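A Morning With the Grippers

The Munavska open day starts at 10, and by then people are already standing three deep in the hallway. I had come to see how robots are being taught to do chores, and I expected a big machine behind a rope. What I got was so much better — small rooms, ordinary clutter, and people picking things up with black two-fingered grippers held in their own hands.

"Everyone asks where the robot is," says Lovisa Ljungberg, who runs the demonstrations. "I tell them the robot comes later. First somebody has to show it what tidying up looks like."

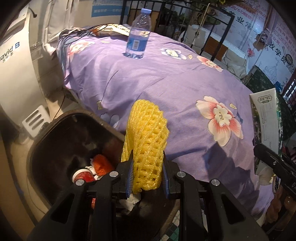

Words: Plaller newsletter staff
Interview with Lovisa Ljungberg, Munavska open day, July

The task during my visit was clearing up beside a bed with a flowered cover. It sounds like nothing. Then you watch a pair of stiff fingers close on a foam mesh fruit sleeve, and you start to see how much your own hand knows!

"I love the fruit sleeves," Ljungberg says. "They squash and they spring back. A block of wood is the same shape every time you grab it, but soft trash never is, and homes are full of soft trash."

Each recording is one short job from start to finish. Her group has 1451 of them so far from household rooms, and 319 of those are to do with trash. She would like a lot more. I asked what makes a good one, and she answered before I had finished the question.

"Calm hands. People speed up when there's a crowd watching, and then they grab at things. I want them to move the way they would at home with the radio on."

Visitors can have a go themselves, in groups of up to 16, and the line moved quickly. I took my turn too. The hard part for me was letting go — I kept opening the fingers too early, and Ljungberg kept laughing (kindly) and telling me to wait until I was over the bin.

"You just learned something the machine has to learn," she told me. "Getting hold of it is half the job. Putting it down where you meant to is the other half, and people forget it because they've been doing it since they were two."

She came to this work from Vekstead, where she spent 4 years on packing lines. There, she says, every item arrived facing the same way. She doesn't miss it. "A bedroom has cables and bottles and bags, and tomorrow they're all somewhere else. That's what I want to work on."

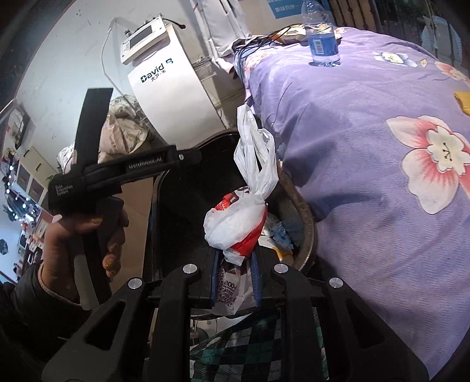
What Comes Next

In the fall the recordings go to the team at Bakke, who will try the same chores with a robot arm. Ljungberg is hopeful and a little nervous. "The first tries will be slow. I've warned everyone. But if it gets one fruit sleeve into one bin, I'm going to cheer very loudly."

I asked if I could come back for that. She wrote my name on the list while I was still putting my coat on.

Contact us | © Plaller. All rights reserved. | Back to top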